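[garden-frames] Re: climbing frame paint, and what to do about the slab

Date: October 30, 2025

Quick one, on lunch, sorry for the typing.

> We painted the trellis last May and it's already lifting at the joints.
> Two coats of the Vundero exterior, no primer, over whatever was on it
> before. Do I have to strip the whole thing? Also has anyone tried
> growing over a frame set on a slab instead of in the ground? Ours is
> going behind the shed and there's no soil back there at all.

No, don't strip the whole thing. I did that once and lost most of a spring to it. Scrape where it's lifting, sand the edges till you can't feel a step with your thumb, prime the bare bits, paint over. The joints go first on every frame I've had. Water sits in there. If you can get a bead of sealer in before the primer, do it, if not, fine.

Skipping primer is your problem I think, more than the paint. I've used the Vundero and the Prorkona and can't tell them apart after a winter. The Prorkona smells worse. Colors are better though.

On color - go darker than you want. Everything fades. Teal is nice with nothing growing on it too, which matters because you'll be looking at bare bars from now until the clematis wakes up.
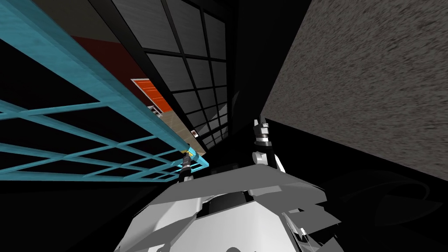
Teal lattice with the thick rails, dark grid panel beyond

Thick outer rails and thin bars inside is the layout I'd go for. Thick rails hold the fixings, thin bars are what the tendrils can get around. Peas and clematis won't grab anything fat. They just flop about and you end up tying every stem in with string, which I did all of one summer and won't again.

OK the slab. Yes it works, mine has been on concrete for years. You need big tubs, bigger than you'd guess. I started with 75 liter ones and everything was thirsty by noon. Now I have two at 300 and they're still on the hose every day in a hot spell. Put them where you want them BEFORE you fill them. Ask me how I know.

Fixing the frame down: I used post shoes bolted to the slab. Leave a gap under the bottom rail so it's not sitting in the wet, a finger's width will do. Somebody on here was using the Uson clips to hang lattice off a wall, and I'd like to hear if those have lasted, mine went brittle the second year and I threw out the rest of the bag.

Feeding. Tubs wash out fast so you have to keep at it, every other week from when the buds show. Tomato feed is fine, dont buy the special one.

Behind the shed is going to be dark, right? That's my real worry for you. Stand out there at noon and again at four and see what the floor gets. If it never gets direct sun then forget peas. Climbing hydrangea will cope, slow as anything though, three years before it looks like you meant it. Ivy copes too but you'll be cutting it off the shed roof forever. 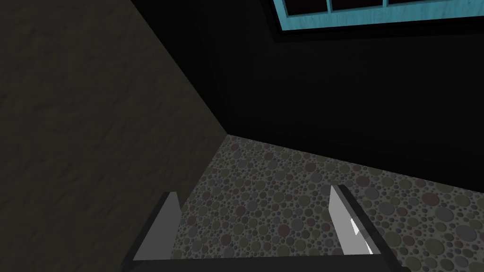 OTHER BITS FROM THE DIGEST

Seed swap - I still have Xie beans, the purple podded ones, if anyone wants some. Send an envelope with a stamp on. Last year's seed but 51 came up out of a tray of 60 so they're good.

Bulk compost - the quote came back at 3,680 for the full load delivered, split however many of us go in. Cheaper than bags but you need somewhere to have it tipped and it will be there a while. I'm in for a share if we get to eight people. Reply to the list not to me, I lose things.

Hose timers - still no good answer. Mine drips. Put fresh batteries in, still drips. If yours doesn't, say which one.

Also whoever asked about the rust spots on hollyhock leaves, pick them off, bin them, don't compost. They'll be back next year regardless. I've stopped growing them near the path so I don't have to look at the bottom half.

Got to run. Will try and answer the pear thing tonight, haven't read it properly yet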